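Product Review: Losel Open Storage Box, Orange

The Losel box was assessed for tabletop use over 14 days. It is long, low and open at the top, and it was used mainly for fruit.

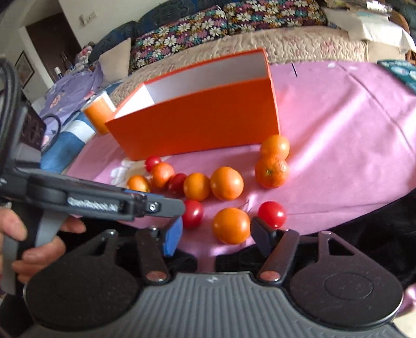

Capacity and Stability

Oranges and cherry tomatoes were set out on a pink tablecloth beside the box, whose white interior contrasts well with its orange front. The box stands upright unaided. Larger oranges are best placed in first. A lid would be a useful addition.

Recommended for household use.

Reviewed by Přemysl Čierny, 26 Apr 2024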